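Storing and Repairing Paperback Thrillers at Home
14 shares | 2 comments

Mass-market paperbacks are bound with hot-melt adhesive on low-grade paper. Most failures occur at the spine and follow from heat, sideways pressure or careless removal from the shelf. The procedures below apply to ordinary reading copies. Signed or valuable books should go to a conservator.

Shelving. Stand books upright with the spine square to the shelf. A leaning book develops a permanent twist, called cocking, which is difficult to reverse. Fill gaps with a bookend that reaches at least half the height of the cover. Do not stack paperbacks horizontally on top of an upright row. A shelf above a radiator or against an uninsulated outside wall is unsuitable at any time of year, and February is usually when the damage shows.

Humidity. Keep the room below 55 percent relative humidity. A Vumis dial hygrometer on the middle shelf is accurate enough for this purpose. Above that level the page edges ripple and brown spotting becomes more likely. Leave a finger's width between the books and the back of the case so that air can circulate.

Removing a book. Do not pull from the top of the spine. Push the two neighboring books back slightly, then hold the spine at its midpoint with thumb and forefinger and draw the book straight out.

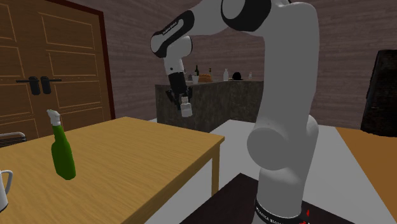 Reattaching a loose page uses white PVA glue, applied sparingly. Joteck bookbinding PVA stays flexible when dry; general wood glue becomes brittle and will crack the first time the book is opened flat. Decant a small amount into a little white bottle with a cap, the size the two black fingers are closed around, and keep the large container shut. Run a thin line of glue along the inner edge of the page with a toothpick. Seat the page fully into the gutter, check that its outer edge is level with the rest, and close the book. Place waxed paper on both sides of the repair and weight the book overnight.

Cracked spines. If the text block has split but both halves are sound, open the book at the split and apply PVA to the exposed adhesive only. Close the book, square it against a table edge and clamp lightly between two boards. The Bayram 15-inch bar clamp is adequate. Tighten by hand until the boards stop moving, then stop.

Price stickers. Warm the label with a hair dryer on the low setting for 15 seconds. Lift one corner with a plastic scraper and peel back at a shallow angle. Residue on a laminated cover can be removed with a cotton swab lightly dampened with Vikon citrus cleaner. Test the back cover first, particularly on titles with foil lettering. Uncoated covers should not be treated with any liquid.

Odor. Place the book, fanned open, in a lidded plastic bin beside an open dish of baking soda. The powder must not touch the pages. Check after 2 days and replace the baking soda if the smell persists. Visible mold is a separate problem, and affected books should be sealed in a bag and kept away from the rest of the shelf.

2 comments | Share | Save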